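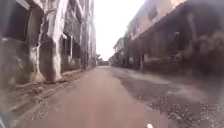
Re: [sidewalk-bots] Draft 2, minimum passage width and surface rules

Ubaldo Fabbri wrote on Wednesday:
> Section 4 now says a unit may travel at up to walking pace on any
> "continuous paved surface" with 48 inches clear. Arden and Zirnum
> are both fine with this. Can we close it before November?

I'd like it left open. Who decides what a continuous paved surface is? Take the old street at the top of this message. Smooth and dusty down the middle, loose gravel on the right with a ragged border, a raised strip along the left wall with dirt and debris on it. Width is no problem there. By the draft, one operator calls it paved and another doesn't, and both pass the audit.

I also don't buy the Zanetti numbers. They logged 164 runs, and 89 of them were on the same Flalter loading yard, which is flat concrete. That tells me about flat concrete.

Then there's 4.3, "adequate visibility on both sides." Adequate for what? A shaded arcade runs along one whole side of that street and I can't make out much past the supports. A person could step out from between any two of them. The draft has no word on side openings at all — only on crossings.

What I'd accept: name the surfaces, set a lower speed next to any covered walkway, and make the operator write down who checked the route and when. If that's too much work for a vendor, I'd want to know why.

Still a no from me on section 4.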